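Wednesday, late, kitchen table

I promised myself I'd write something down every night of the run-up, and here I am already three nights behind, so this one will have to be long to make up for the others. I have tea, my feet are up on the other chair, and the rehearsal skirt is soaking in the sink because I knelt in paint.

We did the second act straight through for the first time tonight. Faustine had been threatening it all week and I think half of us hoped she'd forget, but no, she clapped her hands at seven and sent everyone off to their places, and off we went. It was rough. Gaseo came in through the pantry door when he should have been in the garden, which meant I had to deliver my whole speech about the orchard to a man who was supposed to be outdoors, and he nodded along so kindly that I very nearly lost it. But we got to the end! Nobody stopped, and when the last line came there was that lovely quiet you get in an empty hall, with only the heating ticking.

For the record (because I know I'll forget by spring), the play is The Lodger at Plonville, a comedy in two acts, and I'm Madame Lecomte, who owns the boarding house and disapproves of everyone in it. I have 89 lines. I counted them the night we got our scripts, and then I counted again hoping I'd been wrong. I know the first act cold. The second act I know the way you know a song on the radio, fine as long as somebody else is singing too.

The Billico scene

This is the one I keep fretting over. Billico is the lodger, the one who may or may not be a count, and the whole joke depends on my finding his letter and reading it out loud in the wrong order. Faustine wants it slow. I keep racing because I'm frightened of the silence, and tonight she came right up on stage and stood beside me and breathed, in and out, until I was breathing along with her. Then she said, "Now read it as if you're enjoying yourself," and it was so much better that even the boys at the back laughed, and they've heard it a dozen times.

I wish I could bottle that. I'll try it again in the bathroom mirror tomorrow before work.

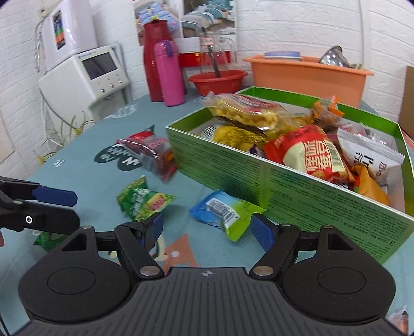
Tickets and the hall

We've sold 70 for opening night, which Ysaline announced during the break with her coat still on. She'd walked over from the bookstore, where they keep the cash box for us, and she was so pleased she told us twice. I remember my first show here, when we played to my mother, two of her friends and a man waiting out the rain, so 70 feels like Broadway to me. The hall rental and the new lights come to 3000 dollars between them, though, and that's a lot of seats, so we're all supposed to pester our relatives this weekend. I've got cousins I haven't called since June and I suppose they'll guess why I'm calling.

The set is coming along. The staircase has a banister now and it only wobbles if you lean on it, which of course I have to do in my very first entrance, grandly, with a candlestick. I've asked for one more screw. The wallpaper is a sort of mustard color that looked awful under the work lights and then, when they tried the new ones, turned warm and old and exactly right. I stood out in the house for a while just looking at it. It gave me a lump in my throat, silly as that sounds over painted plywood.

Things to do before Friday's costume call: find the brown shoes, ask Ysaline if I can borrow her cameo again, learn page 4 of the second act properly (I always skip the bit about the soup), and call my sister back, who wants seats on the aisle for her knee.

It's past eleven and the tea has gone cold. I can hear the skirt dripping where I hung the hem over the faucet, so I'd better go and wring it out and get myself to bed.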